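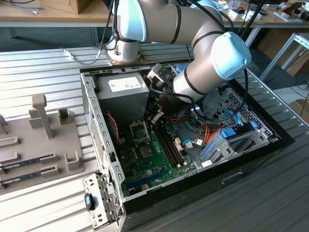 机箱侧放在工作台上,绿色主板上的内存插槽还空着。

旧台式机拆装月开场,首周登记753台

Nisine社区的旧电脑翻新活动本月又开门了!星期三傍晚六点不到,Tumuvari工坊门口已经排起了队,有人抱着机箱,有人推着小拖车,还有一位家长把主机放在婴儿车里推了过来。首周登记的旧台式机一共753台,比去年同期的657台多出一大截,登记处的表格中途加印了两回。

活动由Avora旧物再用中心和Tumuvari工坊合办。送来的机器先除尘,再开侧板检查,能用的部件留下,缺内存的补内存,最后装好系统,送到附近的学校和活动室。今年的重头戏是内存:中心攒下761条拆机内存,全部测过一遍,按容量分好了盒。

工坊里最热闹的要数拆装台。侧板一卸,一台老式塔式机的家底全露出来:灰色的电源,绿色的主板,斜着排开的黑色内存插槽,还有鲜亮的蓝色塑料卡扣。围观的孩子问得最多的就是这些蓝色的东西能不能掰。能掰,而且很好掰!老机箱的硬盘架和扩展槽挡片很多都用免螺丝的卡扣,手指一按就松,当年的设计今天看还是让人佩服。

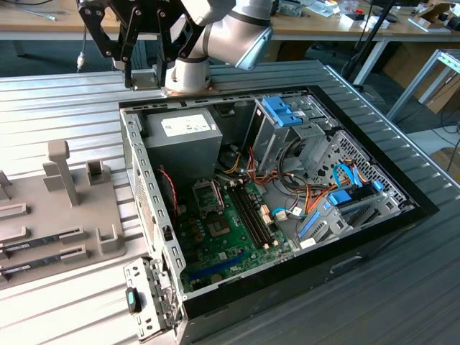 两条内存怎么配

工坊建议每台机器装2条同容量、同频率的内存,按主板说明书插进成对的插槽。动手之前先断电,摸一下金属机箱放掉静电,再把插槽两端的卡扣拨开。内存底边有个缺口,对准插槽里的凸起再往下压,两头都要压到位,听到“咔”的一声才算好。开机不亮也别急,拔下来用橡皮擦擦金手指,重插一次,十有八九就亮了。

有意思的是,不少人来过一次就上了瘾。一对父子上午送来一台旧机器,下午又回来学着理线。老电源的线又多又长,红的、橙的、黄的、黑的缠成一把,怎么绕开风扇,怎么从硬盘架旁边走过去,够琢磨半个钟头。

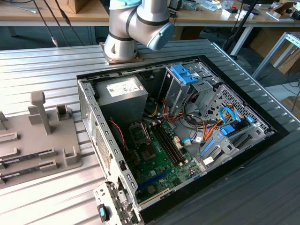
主板上的纽扣电池也有不少人问。放了多年的机器常常一开机时间就不对,多半是它没电了,换一颗新的就好。工坊前台备有电池,旧电池请投进门口的回收盒,别带回家扔进垃圾桶。

硬盘的事要单独说一句:送机之前请先备份自己的照片和文件。登记时可以选择当场拆走硬盘,也可以交给Avora统一擦除,擦除完会给一张回执。
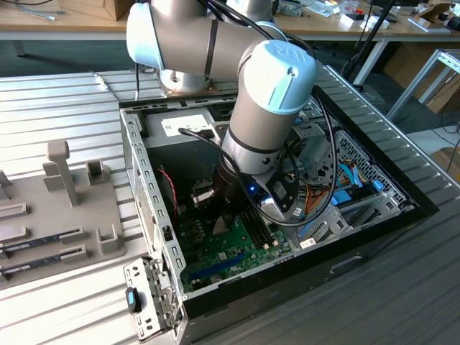
下一场拆装课仍在星期三晚上,地点不变,螺丝刀和防静电手环由工坊提供,自带也行。家里有闲置台式机的街坊可以直接送到Tumuvari工坊一楼,显示器和打印机这次暂不接收。课后还有一小时自由动手时间,隔壁的Kao茶铺答应把打烊时间推迟到九点半,热豆浆管够!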